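The Inventory of Bench 4

Ovidiu Anghel began the inventory at the left end of the bench and worked to the right, as the procedure required. The procedure had been written in 1987 by a predecessor at Botora, and it assumed that every item had a name, a tag and a place.

The cables had none of these. He recorded them as cable, black, and left the length column blank until he could find the tape.

The bench was to be shipped to Hambridge. Silviu Pop had signed the transfer on Thu 25 March and had attached a sheet of conditions. All leads were to be traced from end to end. Any lead with a free end was to be tagged with the name of the person who had last used it. Leads without a name were to be cut up for copper.

Ovidiu read the last condition twice. He had worked at this bench with Gavrilă until September, when Gavrilă went home to Itham for a funeral and did not return. The desk had been cleared by mail. The bench had not been mentioned. 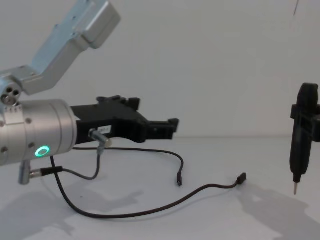

He traced by hand. The method was to close the thumb and forefinger lightly on the jacket and walk them along it, keeping the eyes on the fingers and off the rest of the bench. A lead followed by eye was apt to be confused with its neighbor wherever the two crossed. Gavrilă had taught him this in his first week, and had made him do it with the lights off.

The first lead ended in a plug. He turned the plug over, found no damage to the pins, and wrote: free end, serviceable. The second was longer. It also ended in a plug. He wrote the same words below the first entry and stopped at the column headed Last User.

The log book was no help. Page 7 listed a change of wiring under job number 1756, in Gavrilă's square capitals, with the reason given as TEMPORARY. No later entry reversed it.

Silviu came in before noon and read the sheet over his shoulder.

"Two names missing," he said.

"I'm still tracing."

"You've reached the plugs."

"I've reached one end of each."

Silviu considered this. He was a fair man and the form did allow for it. He initialed the margin, wrote the word open beside his initials, and asked whether the crate had come. It had not. He went to telephone about the crate.

Ovidiu found the tape in the drawer under the log book. He measured the first lead and then the second, and entered both lengths. In the column headed Last User he wrote O. Anghel, twice, and tied on the tags.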